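Pondine Housing Services Forum
Board: Shared Washrooms and Vanity Units
Topic: Storage of mugs in the washroom vanity

Fernent_Office
Posted Tue 27 July

Members are asked to comment on the proposed storage arrangement for the brick-wall washroom. Under the draft, the countertop would hold the soap dispenser and one small dish. Mugs would be kept in the lower drawer of the vanity, to the right of the cabinet door.
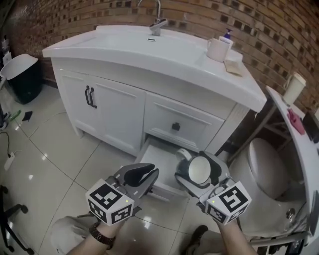

Reading time: 2 min

The draft limits each unit to 3 mugs. Cleaning supplies remain behind the door and may not share the drawer. Comments should cite reference 2518.

Lengyel_Residents
Reply to Fernent_Office

We do not support the drawer. It is low, and residents who have difficulty bending will leave their mugs beside the sink regardless of the rule. A wall shelf was requested in the previous round and received no response.

Ploreva_Facilities
Reply to Lengyel_Residents

The request for a shelf was reviewed. Drilling into the brick is not permitted under the present maintenance terms. The drawer requires no installation, and a clear counter shortens the daily wipe-down considerably. The upper drawer front, with the square black knob, should stay closed when not in use.
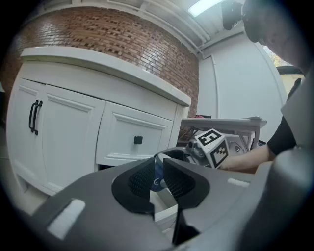
tapside
Has anyone considered that mugs do not belong in a washroom drawer at all? A mug put away damp will smell by the end of the week. Please add a liner and a cleaning schedule to the draft, or leave the mugs on the counter.

Ploreva_Facilities
Reply to tapside

A washable liner can be added. We do not agree that the counter is preferable, as soap residue collects there.

Lengyel_Residents
Our objection regarding height stands. We ask that it be recorded under 2518.

Fernent_Office
Both positions have been recorded. The liner will appear in the revised text. The thread remains open until the end of July.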